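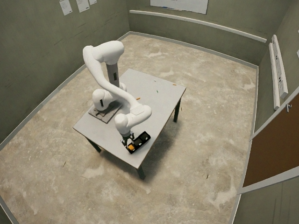
I bought the Eltow drawer organizer in February, after one too many mornings digging for a tape measure under a pile of dead batteries and takeout menus. It cost me $63 for the full set, which felt like a lot for what are basically boxes that go inside a bigger box, but I'd had it with that drawer! I'd been getting by with a single black tray, the rectangular kind with raised edges and compartments inside like the one on the table up top, and those are fine as long as you don't own anything longer than a pen. I own a lot of things longer than a pen.

The Eltow set is 7 bins in different widths, and they clip together along the sides. The clips are stiff at first (I bent a fingernail back on the second one, ow) but they loosen up after a day or so. Once it's all locked together it doesn't slide when you yank the drawer open, and I yank.

What I don't love: the narrowest bin is useless. Too skinny for scissors, too deep for paper clips. Mine has one lonely key in it and I have no idea what the key opens. The corners also collect crumbs, even in a drawer with no food in it, explain that to me.

I looked at the Clorkora one too, and it's prettier, but the dividers are fixed and my drawer is a weird size. If yours is a normal size, maybe go that way and save a few bucks. I'm keeping mine and I've already ordered a second set for the bathroom.

Search this site Go
200 shares
7 comments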